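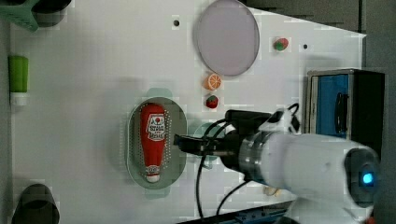

Ketchup in the tray, strawberry and orange slice by the plate.

In praise of the very small pretend lunch

I've bought a lot of toys over the years, for my own two and then for the playgroup I help run in Duggan, and if I had to keep one box and give away the rest I'd keep the food. I wouldn't even have to think. The train set is lovely and the dressing-up rail is a joy (and a menace), but the play food gets used every single morning by every age of child we have, and I've come to believe it is the best thing you can put on a low table.

I mean the simple stuff. An orange slice with its little segment lines. A strawberry with a green leafy top. Something round and red with a green rind, which one child will serve you as watermelon and the next will insist is apple, and they'll both be quite cross if you get it wrong. A plate to put it all on. You don't need the till that beeps, or the oven with the sound effects. Give a three-year-old a plate and a strawberry and you have a café, a picnic, a hospital dinner and a birthday before the kettle's boiled.

Fewer pieces, please

My one strong opinion, and I've bored plenty of parents with it, is that most families have far too much of it out at once. The big sets are the trouble. A cousin of mine was given one with 295 pieces in it, and what her son did with 295 pieces was tip them on the floor and walk off. Of course he did! I'd feel the same if somebody emptied a supermarket over my feet.

Put three fruits on a clear white table and look at how different they suddenly are. The red of the strawberry jumps out at you. The orange gets picked up and turned over, and held up to an eye. A child can see the whole meal from where they're standing, choose one thing, move it, and see that it has moved. I'm convinced that's when the talking starts — "this one's for you", "no, not that, the other one" — and the talking is what I'm there for.

My friend Adesuwa Mohammed disagrees with me on this, and she has taught reception for long enough that I have to listen. She likes plenty. She says children need enough bananas to have a proper argument about bananas. I do see it, for a group of six. For one or two children I'm not budging.

The grown-up bottle

The other thing I'd fight for is mixing in something from the real kitchen. A red ketchup bottle lying in an oval tray beside the fruit changes the entire game. It's huge, for a start. Next to a strawberry that size it looks like a lorry. It has a label with a tomato on it and a white cap at the tip, and every child I know recognises it from their own tea table. They know what it does, they know who in the family has too much of it, and they know they are normally told to put it down.

At home we use empties, washed out, with the lids glued on. I learned about the glue from experience and so did the curtains.

Does ketchup go with orange? In our playgroup it goes with everything. It goes on strawberries and it has been offered to me with cake. I think there's something wonderful in that, because a child who has only ever been served food gets to be the one deciding, and they decide so boldly. I have never once been asked whether I wanted sauce.

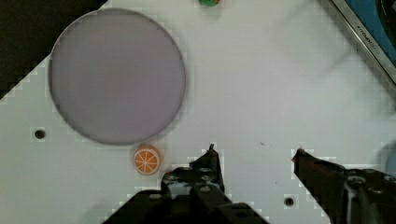
A plate is a place

I've saved the plate for last because I love it the most. People spend their money on the food and throw in any old saucer, and the plate is what holds the whole thing together. Ours at home is a plain grey-purple one and I wouldn't swap it. A soft, flat colour like pale lavender lets the fruit do the shouting. Cartoon faces in the middle just mean the dinner has to compete with a bear.

A plate also gives you two places where before you had one. The orange can be on it, or it can be lying just beside it, and to a small child those are very different states of affairs. Off the plate it's still shopping. On the plate it's lunch, and somebody had better sit down. A tray gives you a third place, and with that you've got storage, serving and eating all laid out on one bit of table, ready for someone to come along and muddle them up.

So if you have a birthday to buy for in July, or a rainy week to fill, go and look at what you've already got. Pull out a plate, a tray, a few pieces of fruit and something off the sauce shelf. Leave it all on the table and go and do the washing up. Mine was served to me at the sink.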